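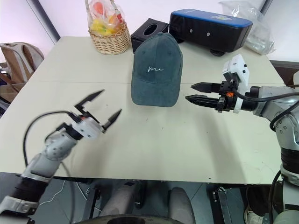

Text: Damián Tovar, for Keta
Last changed 26/06/2024

About Keta

Keta is a workshop for mending and altering clothes. We also do embroidery, and in the evenings we teach. The workshop is at 164 Mill Road, on the ground floor, between the bicycle shop and the stairs that go up to the dance school Postura. Please use the door with the blue handle. The other one belongs to the stairs, and if you ring there you will interrupt a lesson.

How we started

Before Keta there was Woldegiorgis Tailoring, in the same rooms. Mr Woldegiorgis made suits and wedding clothes, and I came to him to learn when my English was still very poor. For the first winter I only unpicked seams. I thought this was a punishment, but after some months I could look at a jacket and know in which order it had been put together, and this I still use every day.

When he wanted to stop working, he asked me if I would take over the lease and the machines. I said yes on condition that I could do less new clothing and more repair. He did not like this idea much. He said people will pay for a suit but they will not pay for a hole. He was partly right, and the first January was very quiet. I kept his cutting table, his irons and the heavy machine for coats, and I changed the name on the window. Keta was the name of my grandmother's house.

What we do

Most of what comes to us is trousers. We shorten them, we let them out, we change the zip, we close the place between the legs where the cloth gets thin. After this come coats (linings and pockets mostly), then dresses, then knitwear. Knitwear takes the longest time and we ask you to be patient with it.

We mend in two ways. The first is the mend that should not be seen, and for this we try to take thread from the inside of the garment itself. The second is the mend that may be seen, in another colour, and some customers prefer this for working clothes and children's clothes. Tell us which one you like. If you do not tell us, we do the first.

Embroidery is done by machine for names and short words and by hand for flowers, initials on linen and repairs to old work. Caps are possible too. A short word in a thin script, white on a dark cap, is what people order most for the front. Please bring the word written down exactly as you wish it, with capitals or without.

We do not work with fur, and we do not repair leather shoes or bags. For dry cleaning you must go somewhere else, and please do this before you bring us the garment and not after.

Prices and waiting

The price is agreed at the counter, before we begin. If we open a lining and find more damage than we expected, we telephone you and wait for your answer. Simple hems are ready in 4 working days. Everything else depends on the season, and before the summer weddings we are slow.

Every repair has a guarantee of 30 days. If our seam opens in this time we sew it again and you pay nothing. If the cloth tears in a new place beside our seam, this is a different repair, but bring it anyway and we will look at it together.

Finished clothes stay on the rail until you collect them. We have never thrown anything away, but the rail is now very full, so if you left a grey raincoat with a tartan lining, please come.

The evening classes

The classes began by accident. A dancer from upstairs asked if she could sit with me and learn to repair her own costumes, and then she brought a friend. Now there is a beginners' class and a class for people who already have a machine at home and are afraid of it. We keep the groups small, there must be space for everybody at the table. The beginners' class costs 80 pounds for the full course, thread and practice cloth included. You bring your own scissors for cloth, and you do not use them for paper.

In the beginners' class you learn to sew on a button, to make a hem by hand, to change elastic and to darn a sock. It is not a class for making dresses. Some people are disappointed by this, so I prefer to write it.

The delivery van

Our van is called Cola because of its colour. It brings curtains and other heavy things back to customers who cannot carry them. The service is free inside the city. It is an old van, and if it is at the garage we will call you and find another day.

Visiting us

You do not need an appointment for repairs. For wedding clothes you do, and please bring the shoes you will wear with them. The step at the entrance is high, so knock on the window if you come with a pram or a wheelchair and we will put out the ramp.

Posted in: Our workshop

More from Keta
How to measure your inside leg
Price list for hems, zips and linings
Moths: what we can repair and what we cannot
Evening classes: dates and how to book
Thread colours for names and initials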